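A ceasefire needs more than a line on a map

The truce in the Lau valley has been called a success by both governments, by the regional bloc and by most of the newspapers that bothered to cover it. The guns have been mostly quiet since March. I am glad of that, as anyone would be. But I don't think a success is the right name for it yet, and I think calling it one is doing harm.

Start with the monitors. The agreement promised 4,000 of them, unarmed, spread along the river and both roads into Pulgate. As of 29/10/2023 there are 300. They have no authority to enter a barracks, and they need a day's notice to visit a checkpoint. Any commander who can't tidy up in a day is not much of a commander.

The people who wrote the agreement knew this. Earlier drafts had inspections without notice. Those were traded away in the last week of talks for a promise to reopen the Cunthorpe bridge, and the bridge is open only to military traffic. Farmers on the east bank still go the long way, through two sets of soldiers, and pay both.

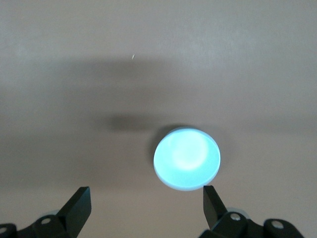 What the numbers leave out

Each month the joint office publishes a count of violations. The latest had 2,206, most of them small: a drone over the wrong village, a truck where a truck should not be, shots fired in the air. The office treats the total as a measure of how well the truce is holding. It measures how many incidents were reported, and reports come from places that have a monitor or a working phone line. The hill districts have neither. They appear in the tables as calm.

I have heard the argument that the public should not expect too much, that a bad truce is better than a good war, and that pressing either side too hard will send them both back to fighting. There is some sense in it. The talks nearly fell apart twice over matters smaller than these. But the same argument was used to excuse the last truce, which lasted less than a year and ended with shelling on the edge of Pulgate. The warnings had been there for months, in reports that were kept quiet so as not to upset anyone.

Money is the other problem. Donor governments pledged to rebuild housing for 2,000 families before winter. Very little has been built. The donors say they are waiting for security to improve, and the local authorities say security will improve when people have homes and work. Both are probably right, and meanwhile young men with nothing to do are being paid by the militias to stand at roadblocks.

What should happen is not complicated to describe. The monitors should be brought up to the number in the agreement, and they should be allowed to arrive without calling ahead. The bridge should open to civilians. Housing money should be released district by district, starting in the quiet ones. Foreign governments that sell arms to either side should be named in the monthly report, which at present mentions none of them.

The mandate comes up for renewal in March. Diplomats are already talking about rolling it over unchanged, to avoid reopening old arguments. I would reopen them.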